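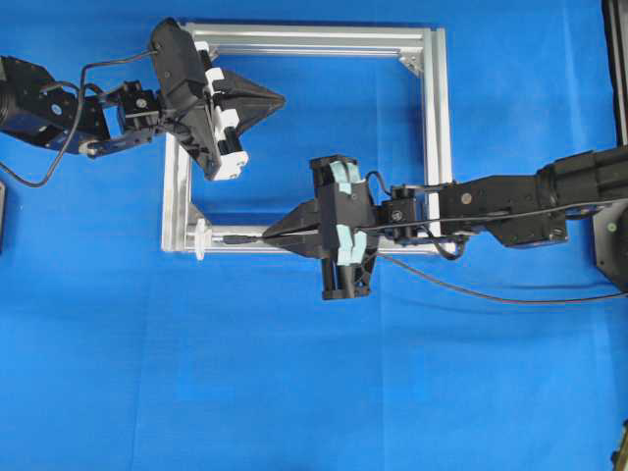 I love aluminum extrusion, and I think every household that owns a drill should own a few lengths of it. It gets treated as a specialist's material, something for workshops with a compressor in the corner, and that's a shame, because it may be the friendliest way to build a square thing that I have ever come across.

And square things are hard! My first picture frame was pine, glued and clamped overnight, and by Monday it was a diamond. With slotted bar you cut four pieces, slide the nuts into the grooves, set a bracket inside each corner and snug everything up by hand. Then you measure both diagonals. If they disagree you loosen one corner, nudge it, and measure again – no glue has gone off, no wood has split, and you've lost a minute.

The one I'm fondest of is 600 millimeters on a side and began as a base for a plant stand. It has since been a window screen and, for most of June, half of a drying rack for herbs. Same bars, same brackets. I can't think of a pine board that would put up with that.

People tell me it looks cold. I don't see it. Those long slots pick up the light beautifully, and against a bright cloth the silver looks as good as anything in my kitchen. (Do work on a cloth, by the way. Bare bar ends will scratch a tabletop, and a dropped nut stays where it lands instead of rolling under the stove.)

The cost is a fair complaint. A box of 64 slot nuts from Driltik set me back 13 dollars, and the bar itself is never going to be as cheap as lumber. But I've thrown away a lot of lumber over the years, and so far I haven't thrown away a single piece of this. The short ends go in a coffee can and come out again as feet, handles and shelf stops.

I'd like to see it sold next to the pine, cut to length, with the hex key hanging beside it. The hardware store in Kurstead carries 11 kinds of shelf bracket and not one foot of slotted bar. I've asked twice, and I plan to ask again.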